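Purbridge Code Club: your questions

Do I need any experience?
None at all! Plenty of our members had never written a line before joining, and the first session starts from zero.

Which language do you teach?
Python first, then a bit of JavaScript once you're comfortable (usually by January).

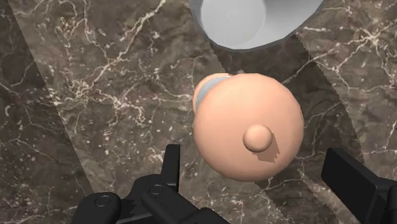
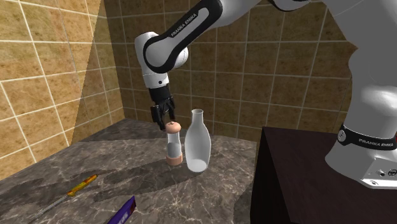

Both views: marble countertop, computer-rendered

How old do I have to be?
16 or over. Our oldest member is 80 and writes lovely tidy code!

Who do I ask about places?
Aurelio Arroyo at the Serkstead desk. There are 26 seats, so do get in touch early.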